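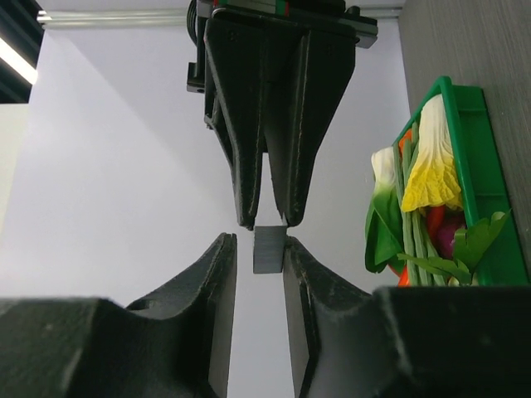 살림 | 사람과 부엌 | 인터뷰

채소를 상자째 사 먹은 지 19년째라는 그의 부엌은 생각보다 훨씬 조용했습니다. 동네 꾸러미 모임 '쿤도'에서 정리 담당으로 통하는 분이라 수납장이 빼곡할 줄 알았거든요. 차를 내주시고는 한참 날씨 이야기를 하다가, 제가 채소는 어디에 두시느냐고 여쭈니 웃으며 이렇게 답하셨습니다. "저는 초록색 플라스틱 상자 하나면 돼요. 채소를 가득 담아도 끄떡없고, 흙이 묻으면 물로 쓱 헹구면 그만이잖아요." 예쁜 바구니도 여럿 써 보셨지만 결국 상자로 돌아오셨다고 해요.

처음부터 이렇게 살림을 하신 것은 물론 아니었답니다. 신혼 때는 장을 보고 오면 비닐봉지째 냉장고에 밀어 넣고 잊어버리기 일쑤였다고요. "2월에 이사를 하는데 냉장고 맨 안쪽에서 정체를 알 수 없는 게 나왔어요. 무였는지 순무였는지 지금도 모르겠어요. 그걸 버리면서 어찌나 미안하던지요." 그 뒤로는 꾸러미가 오는 날 저녁 약속을 잡지 않으신답니다. 식탁에 신문지를 넓게 펴고, 라디오를 틀어 놓고, 금방 무르는 것부터 하나씩 골라내는 시간이 이제는 제일 좋다고 하셨어요.

골라내는 순서를 여쭤보니 말씀이 길어졌습니다(저도 받아 적느라 차가 다 식었어요). 잎채소는 그날 저녁에 두 끼 분량을 먼저 덜고, 나머지는 종이에 싸서 세워 둔다고 합니다. 뿌리채소는 씻지 않고요. "씻어서 넣으면 기분은 좋지요. 그런데 우리 집에서는 늘 안 씻은 게 오래갔어요. 남의 집은 또 다를 수 있으니까 해 보고 정하시라고 해요." 감자와 양파를 따로 두는 문제로는 남편분과 아직도 의견이 갈린다며 한참을 웃으셨습니다.

부엌 한쪽에는 손때 묻은 공책이 있었습니다. 꾸러미를 받을 때마다 무엇이 왔고 무엇을 해 먹었는지 적어 둔 것인데, 지난번 것이 389번째 기록이었어요. 펼쳐 보니 "된장국, 싱거웠음" 같은 짧은 메모가 줄줄이 이어집니다. 책으로 묶어 보시라고 권했더니 손사래를 치시더군요. "누가 우리 집 싱거운 국 이야기를 읽어요."

일어서려는데 현관까지 따라 나오셔서 애호박을 두 개 쥐여 주셨습니다. 오늘 안 드실 거면 신문지에 싸 두라는 당부와 함께요. 저는 그날 저녁 하나는 전을 부쳐 먹고, 하나는 시키신 대로 잘 싸서 넣어 두었습니다.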